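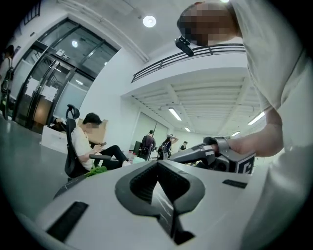

Fig. 3. View from one hand-held gripper, with the second gripper and its square marker at right.

Support > Trincombe Hand-Held Kit > Set-Up Guide > Getting Both Grippers Ready

May 2019 | By Tanvir Haque, Drernmont

Welcome back, and well done getting everything unpacked! This section takes you through the first session with both grippers, and it's worth going slowly the first time, even if you've used our older Brokness kit and feel you know the way (most of it has moved).

1. Set both grippers on a steady table and switch them on. Give them a moment to wake up.

2. Wipe each camera lens with the dry cloth from the kit, and give the square markers a gentle wipe too while you're at it.

3. Put on the head-mounted unit and snug it down until it stays put when you nod.

4. Pick up one gripper in each hand and hold them out in front of you for 6 seconds, markers uncovered. Watch that your fingers don't creep over the black pattern, which is an easy habit to fall into.

5. Open and close each gripper 3 times, all the way, then press Start in the Pacheco app.

Note: A busy room is perfectly fine. People may sit or walk nearby while you work, but do let them know you're recording.

Caution: Keep loose sleeves and hair clear of the fingers of the gripper. Stop and rest if your wrists get sore.

Note: The memory card holds some 1,000 short takes. If the app shows error 46, take the card out, put it back in and begin again at step 1.

Next: Recording Your First Task

12 shares | 3 comments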